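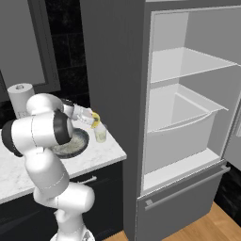 Courses > Applied Chemistry > Student Projects > Reports

September
By Toon Hoekstra
Reading time: 4 min

Vitamin C breaks down when it is exposed to air, light and heat, and our project looked at how fast this happens in lemonade made from fresh lemons. Most people who make lemonade at home mix a pitcher and keep it in the refrigerator until it is gone, which can take several days. We wanted to know if the last glass still has as much vitamin C as the first. A small clear glass with a pale yellowish-green drink in the bottom looks the same on day one and day three, so color is no help to the person drinking it. The only way to find out is to measure.

Background

Vitamin C is also called ascorbic acid. It reacts easily with oxygen. The first product of this reaction still works as a vitamin in the body, but it soon changes into other compounds that do not. Acid slows the process down, so lemon juice keeps its vitamin C better than most vegetable juices. Metal ions such as copper and iron speed it up. We used distilled water for all batches so that the tap water in our building would not be a factor.

The usual school method for measuring vitamin C is titration with iodine. Iodine reacts with the ascorbic acid first. When the ascorbic acid is used up, the next drop of iodine reacts with starch and turns the sample dark blue. The amount of iodine added tells you how much vitamin C was there.

Materials and method

The lemons came from one crate bought at the market in Ashby. We squeezed them by hand, strained the juice through a cloth and mixed it with distilled water and sugar in a large beaker. The mix was then divided into 3 batches:

Batch A – closed bottle, refrigerator, filled to the top
Batch B – open pitcher, refrigerator
Batch C – open pitcher, on the bench by the window

Each batch was stirred before sampling. We took samples on the first day and then every morning at 9:00 for the next 3 days. Every sample was titrated 2 times and we used the average. If the two results were far apart we threw both out and started again with fresh samples. This happened mostly at the beginning, when we were still learning to see the end point. A sheet of white paper under the flask made the blue much easier to see.

The iodine solution was checked each morning against a vitamin C tablet dissolved in water. The starch was made fresh. Our first starch solution was left out overnight and gave a brownish color instead of blue, so the results from that trial run are not included.

Results

Batch A changed the least. The amount of iodine needed on the last day was only slightly lower than on the first, and the difference was close to the error of our burette. Batch B dropped slowly but steadily. Batch C dropped the most, and the largest part of the loss came in the first day.

We also tasted portions that had been kept separately in the kitchen, under the same conditions as batches A and B. Two people in the group thought the open one was flatter and less sour. The third could not tell them apart. We did not test this properly and do not draw anything from it.

Discussion

The results agree with what we expected from the background reading. Both air and temperature matter, but our setup does not fully separate them from light. Batch C was warmer than batch B and also stood in daylight, so we cannot say which of the two did more damage. A fourth batch in a dark cupboard at room temperature would have answered that. We thought of it too late – the lemons were already squeezed.

Surface area is another weak point. The pitchers were the same shape, but each sample we took lowered the level and left more air above the liquid in the refrigerator pitcher and the bench pitcher. In the closed bottle we replaced the cap right away, but some air got in every time. Using several small bottles and opening each one only once would be better.

Iodine also reacts with a few other substances in juice, so our totals may be a little high. This should not affect the comparison much, as all batches came from the same mix.

The group at Jotmont did a similar project with orange juice from cartons and found almost no change in unopened ones. Their report is in the binder in the Pralludlow lab, shelf 2, and we used their table layout for our raw data.

For home use, a closed bottle filled close to the top and kept cold is the best of the ways we tried. Our raw data and the calibration sheets are filed under project number 1331.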